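Skurosora Sets Equipment Plan for Soft-Goods Handling Line, Opens Call for Gripper Suppliers

First purchasing phase covers hand-held grippers and bench stations for silicone phone cases 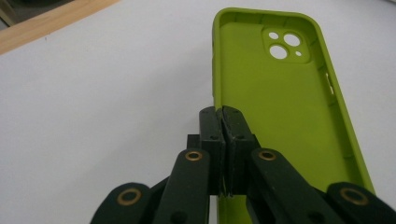

Parallel-jaw gripper closed on the side wall of a silicone phone case. Photo: Skurosora

Skurosora, a contract packer of phone accessories, has approved the equipment plan for its soft-goods handling line and is accepting supplier proposals for the first purchasing phase through the end of March. The plan covers hand-held grippers, bench stations, spare parts and, in a later phase, fixed robot arms for the packing hall at the company's Skov site.

The first phase provides for 80 hand-held parallel-jaw grippers and the fixtures needed to mount, charge and store them. Operators will use the grippers at the bench to pick and place cases by hand, and the grasps recorded there will be used to set up the arms. The arms will be ordered under a separate budget line once the bench work has been reviewed. No arm supplier has been selected.

"We budgeted the hand tools and the arms separately on purpose," said Despina Tudose, head of equipment purchasing at Skurosora. "The jaw geometry has to be settled before we commit to a mounting flange, a payload class or a cell layout. Changing a pad on a hand tool is a small order. Changing it on an installed cell means a stop."

Silicone cases were chosen as the first product group. The walls are thin and flexible, and openings for cameras and side buttons vary from one model to the next. A grip on the side wall leaves the back panel free for inspection and labeling, but the wall can fold or slip if the pads close out of line. The company's current suction tooling was specified for rigid cartons and will remain in use on that line.

Proposals for the gripper should address the following points:

Jaw pads. Pads must be replaceable at the bench with common hand tools. Suppliers should state the pad material, the surface finish and the expected replacement interval.

Linkage. The jaws must remain parallel over the full stroke. Pivot bushings are to be quoted as separate spare parts, with the measured play when new and the limit at which replacement is advised.

Mounting. The same jaw assembly must fit both the hand-held body and a robot flange. Adapter plates should be listed as a separate item.

Documentation. Drawings of wear parts must be supplied with the quotation. Drawings for other parts may follow after award.

The plan assumes that wear parts will be the largest recurring cost in the first year. Skurosora is therefore asking for spare pad sets in a fixed quantity of 96, priced with the initial order, and for a price schedule on further sets. Quotations that give a unit price for the gripper without a price for pads and bushings will be returned for completion.

Installation at Skov is divided into 4 stages: bench stations, operator training, grasp recording and review. Each stage has its own acceptance form and its own payment. Integration firm Fotow will supply the bench frames and cabling under an existing service agreement. Recording software will come from Humum, which already maintains the site's inspection stations.

"The review stage decides the specification for the arms, so we need data from ordinary shifts and ordinary stock," said Tharushi Abeysekara, process engineer for the soft-goods line. "We will run mixed models at each bench, including cases with different camera openings and button slots. Failed grasps stay in the record with the pad type and the hours on the pad."

For acceptance of the bench stations, each station must complete 100 consecutive pick-and-place cycles without a mechanical fault. A dropped case is logged but does not count as a mechanical fault. Suppliers may attend the acceptance run and will receive a copy of the signed form.

Electrical work at Skov is included in the building budget and should not be quoted. Freight, pallets and import charges must be shown on separate lines. Prices should be held until the review stage has closed. Suppliers who wish to propose leasing may do so as an alternative, provided that a purchase quotation is also submitted.

Technical questions should be sent in writing to Raíssa Moura, equipment planning, Skurosora. Answers will be shared with all registered suppliers. Sample cases are available on request for grip testing and do not need to be returned.

Press contact: Lærke Lykkegaard, communications, Skurosora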